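Home About Minutes Calendar Contact

Fernard Residents' Association
Minutes of the monthly meeting, 13th November 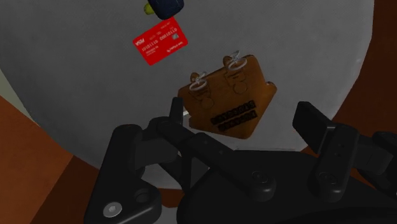

Round gray surface with a dark navy blue object on it.

Present: Inès Delaunay (chair), Liis Dzene (minutes), 7 residents. The October minutes were approved with one spelling fixed.

1. Parking on Beaudoin Street
The new signs are up at the north end. Two residents said delivery vans still block the corner in the morning. Liis will write to the city again and ask for a painted curb.

2. Winter book swap
Agreed to hold it in the side room, same hours as last year. Books only – no magazines or encyclopedias. Inès will book the room and ask for the key to the closet.

3. Heating
Brellero quoted $159 for the yearly boiler check. Approved. The radiator by the back door still knocks, and they will be asked to look at it on the same visit.

4. Newsletter
We print 100 copies and some are left over each time. It was agreed to keep the number the same until spring. Articles to Liis by the end of the month.

5. Other business
A request for a second bike rack was held over – no price yet.

The meeting closed at 8:40 p.m.

Recent items
October minutes
Book swap: how to donate
Beaudoin Street parking map
Snow shoveling list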